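Chapter 4
When the Work Changes Hands

If you have read the first three chapters in order, you have by now met a good many machines and not very many people, and I would like to put that right before we go any further. Machines are easy to write about. They have weights and speeds and maintenance schedules, and they sit still while you take notes. The people who work next to them are harder, and in my experience a good deal more interesting, and this chapter belongs to them.

I spent my first working years at a firm called Siltia, in the packing hall at Lusulberg, where my job was to fold cartons and put bottles in them. We were proud of our hands. A good packer on the day shift could get through 2000 bottles and still have something left over for the garden in the evening, and when the company announced one January that an automatic line was coming, most of us assumed that the hands would be the first thing to go. Our foreman, Mervyn Nuttall, thought so too, and told us so over coffee with a long face.

The line came, and it packed 3000 bottles a shift. Two of my friends left that spring, one of them happily and one of them not, and I don't want to hurry past that. But the rest of us found ourselves doing work that had no name yet. We cleared jams. We learned which cartons the machine disliked (anything that had been stored near the loading door, as a rule). We stood with the engineers from Murel while they asked us how we picked up a bottle, and we discovered that we had no idea how to tell them. Mervyn, who had been lifting bottles for most of his life, picked one up and put it down over and over, frowning at his own fingers, and finally said, "Well, you just take hold of it." The engineer wrote that down, bless her.

That small conversation is where this chapter starts. Psychologists and philosophers call what Mervyn had tacit knowledge - skill that a person can use without being able to put it into words. We will look first at why such knowledge matters so much when a task is handed to a machine, and then at what happens to the standing, the pay and the pride of the people who hold it. The second half takes up training, and the case of the Pilkington warehouse, where the packers were brought into the planning early and the results were mixed. Keep a notebook by you as you read, and jot down any job of your own that you would struggle to explain to a stranger.
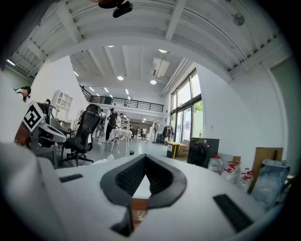
Skill of the hand has to be shown before it can be passed along, and a workplace that wants to pass it along has to make room for the showing. Much of the new work in automation is of this kind, and it is done by people on their feet, with a tool in the hand and ordinary things to use it on. A hand-held gripper is a good teacher in this respect, for it takes away most of what your fingers do for you and leaves you with a notched rubber pad and two arms. Think of the clear bottles with red caps on the counter, the four smaller ones grouped together and the big water jug beside them. Your own hand would choose between cap, handle and side without troubling you about it, but with a gripper you have to decide, and in deciding you begin to notice what you know. Mervyn would have enjoyed that, I think, once he had finished grumbling. The first section takes up this matter of noticing, and asks who ought to be paid for it.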